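Plinddale > Open Day Working Group > Minutes

Minutes of the meeting of the Open Day Working Group, held at Plinddale on September 7, 2026 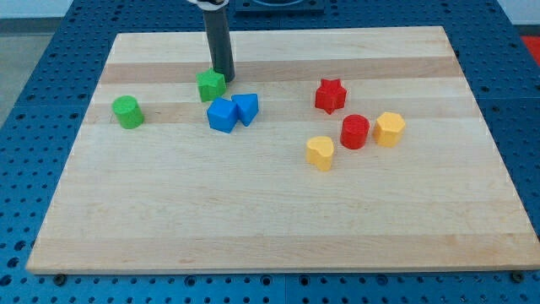 Present: Leif Kirkegaard (Chair), Khrystyna-Mariia Horobets (Laboratory), Radek Rusnák (Site and Safety), Kamol Khunthong (Schools Liaison; minutes)
Apologies: Solomiia Zinchenko

1. Minutes of the previous meeting

The minutes were agreed as a correct record, subject to one change. Under item 5, "Histidmont hall" should read "Histidmont annexe". Mr Khunthong will correct the filed copy.

2. Matters arising

2.1 The loan of display boards from Cirnamel has been confirmed in writing. Collection is to be arranged by Mr Rusnák.

2.2 The question of parking on the lower field was left open at the last meeting. The Chair reported that the field will not be available in November. Visitors arriving by car will be directed to the Histidmont side, and the map on the invitation will be redrawn.

3. Demonstration of the tabletop arm

3.1 Before the meeting, members attended a demonstration in the laboratory given by Ms Horobets. The arm works above a wooden board, on which coloured plastic blocks are set out. The task proposed for the open day is a sorting task: a visitor names a block by its colour and shape, and the arm is asked to push that block to a part of the board which has been left clear.

3.2 Ms Horobets explained the choice of blocks. Colour alone is not enough to pick one out, as there is both a green star and a red star, and a green cylinder and a red cylinder. The blue cube and the yellow heart are easier for younger children to name. She would like visitors to use their own words as far as possible, and asked that no printed list of commands be put on the table.

3.3 The Chair asked what would happen if a visitor asked for something that was not on the board. Ms Horobets replied that the arm would stay where it was, and that the presenter would invite the visitor to try again. Mr Khunthong thought this should be made part of the talk. School groups will certainly ask for a purple one -- they did so last year with the old display -- and it is better that the presenter is ready for it.

3.4 Mr Rusnák raised the two blue blocks, which stand very close together. He asked whether a visitor standing to one side would be able to tell which had been chosen. It was agreed that the presenter should repeat each request aloud before the arm is set going. Ms Horobets will also consider starting with the blocks further apart for the first groups of the day.

3.5 There was some discussion of the name of the blue block with the pointed end. Members variously called it an arrow, a house and a pentagon. Ms Horobets said that all three would be accepted on the day.

3.6 Members thanked Ms Horobets for the demonstration. AGREED that the tabletop arm be the main exhibit in the laboratory.

4. Visitor numbers and timetable

4.1 Mr Khunthong reported that 700 invitations will be sent, of which 400 are for schools. On the basis of past years he expects a good many to reply late. The closing date for replies will be printed on the front of the card this time.

4.2 The laboratory cannot take large parties. It was agreed that visitors will be admitted in groups, with 200 places offered in the morning and the remainder in the afternoon. Ms Horobets asked for a proper break at midday so that the presenters can eat and the board can be set out afresh. This was agreed.

4.3 The Chair asked that the timetable show the closing time of the laboratory separately from that of the building. Last year a family was turned away at the door after being told at reception that there was still time.

5. Safety

5.1 Mr Rusnák tabled a short paper. Visitors will stand behind a rope barrier, and only the presenter will reach over the table. The arm must be stopped before any block is put back by hand. Two presenters will be on duty whenever the laboratory is open, one of them within reach of the stop button.

5.2 The Chair asked whether the barrier would prevent small children from seeing the top of the board. Mr Rusnák accepted that it might. A low step was suggested, but he was not in favour of one beside a rope. AGREED that Mr Rusnák and Ms Horobets look at the height of the rope together and report back.

5.3 The board and the bolts at its front edge are to be looked over before the doors open, and again after the midday break.

6. Presenters

6.1 Four presenters are needed and three have come forward. Ms Zinchenko had sent word that she would be willing to take the afternoon if her travel allows. The Chair will write to her.

6.2 Ms Horobets will hold a practice session for all presenters. She asked that they come having read the sheet of notes, which she will circulate.

7. Any other business

7.1 Mr Khunthong asked whether visitors may take photographs in the laboratory. There was no objection, provided that flash is not used -- Ms Horobets was firm on this point. A notice will be put on the door.

7.2 The key to the Histidmont annexe has still not been returned. Members were asked to check their desks.

8. Actions

LK: write to Ms Zinchenko about the afternoon session.
KMH: circulate presenters' notes; arrange practice session; consider spacing of the blue blocks.
RR: collect display boards from Cirnamel; review height of rope with KMH.
KK: correct previous minutes; redraw map; add closing date to invitation; prepare notice on flash photography.

9. Next meeting

To be held once the first replies have been received. Mr Khunthong will circulate a date.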